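Broadcast regulator sets out its position on alcohol references in daytime radio

May 23, 2026

The Figueroa Broadcasting Standards Office has defended its decision to issue new guidance on song lyrics and presenter talk that refer to heavy drinking, saying that stations had asked for clearer rules on what may be played before the evening.

In an interview at the Office's headquarters, its director of content standards, Hertta Riihimäki, said the guidance did not amount to a list of banned songs and that none was being prepared.

"We have no power to forbid a recording, and we have not sought one," she said. "Our remit covers what a licensed station chooses to broadcast, at what hour and with what warning. An artist remains free to write and release whatever he or she wishes."

The guidance, which applies to all 37 licensed stations in the region, asks programme editors to consider whether a track presents drinking to excess as harmless or admirable, and whether children are likely to be listening. Tracks that raise concern may still be played after 9 pm, or earlier in an edited version.

Ms Riihimäki said the Office had received 848 complaints about radio content in the year to January, of which about 300 concerned alcohol. Most related to the breakfast and school-run hours.

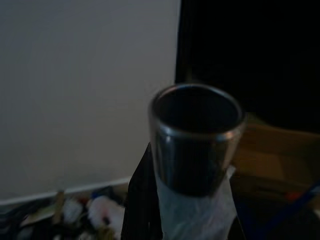 She acknowledged that the number of complaints was not in itself a measure of harm. "A complaint tells us that a listener was troubled. It does not tell us that a rule was broken, and each case is examined on its own facts," she said.

The guidance has been questioned by some broadcasters. Rodrigo Salcedo, head of music at the station Tella, said his team supported the aim but was uneasy about the wording on tracks that "make light of" drunkenness.

"There are folk songs in our library that have been sung at weddings for generations, and a good many of them are about wine," Mr Salcedo said. "An editor needs to know whether those are caught."

Asked about this, Ms Riihimäki said that traditional and comic songs would be judged in context and that the Office would publish further notes on the matter. She added that no station would be fined under the new provisions during the first six months – a period in which editors may send in a track and receive a written opinion free of charge.

Listeners who wish to comment on the guidance may write to the Office's public enquiries desk. Responses will be published with the sender's name unless the sender asks for it to be withheld.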